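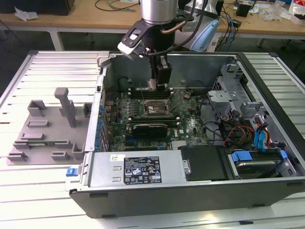

# What happens to old school computers in Beltonport?

Illia Kuzmenko
2021-12-13

So my question for this project was pretty simple: when the schools in our town get new computers, where do the old ones go? I picked it in November after my old middle school got a whole new lab over the summer and I realized I had no idea what they did with the last one.

I figured I'd make one phone call and be done. I made nine. The school office sent me to the district, the district sent me to purchasing, and purchasing told me to try the warehouse on Howlader Street, where a very patient woman let me come over and copy numbers out of her binder (thank you!!).

## What the binder said

The district has retired 2,367 computers since it started keeping track. Of those, 1,415 went to a recycling company called Pataslow, which picks them up by the pallet. The rest were either sold at the surplus sale, given to families, or marked "other." I asked about "other" and she said it mostly means the form wasn't filled in right.

The part I liked best was the family program – you fill out one page and you can get a desktop for free. Last year 157 families did that. I asked kids in my grade if they'd heard of it and only two had, and one of them was thinking of the free lunch form.

## Why so many get scrapped

My guess going in was that the computers were just worn out. That's only partly true. A lot of them are retired on a schedule, whether they still run or not, and the big problem after that is the drives. Every drive has to be wiped or pulled before a computer can leave the building, and the district has one person who does it, on top of his regular job. If a pallet is waiting too long, it goes to Pataslow, who wipes everything themselves, and then it can't come back to families.

Memory is the other thing. Plenty of these desktops would be fine for homework if you put more memory in, and memory sticks are easy to move from one machine to another as long as they're the same type. The graphics card usually doesn't matter for writing essays, and the processor is usually good enough too.

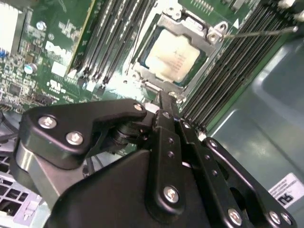
## What other towns do

I only had time to look at one, which was Clodov. They let the high school tech class do the wiping and testing for credit, and a teacher signs off on every drive. They gave out roughly 100 computers the first year, and they're a lot smaller than we are! I emailed the teacher to ask what it cost and haven't heard back, so I don't have a number for that.

## What I'd change

I'd put the family form in the packet that goes home in August, and I'd ask if our tech class could try the Clodov idea for one semester. My uncle thinks the insurance would be a pain. He might be right, I didn't get that far.

If I did this project over I would start at the warehouse and skip the first eight phone calls. I'd also want to know how long the free computers last once people take them home – the binder stops at the door, so I couldn't find that out.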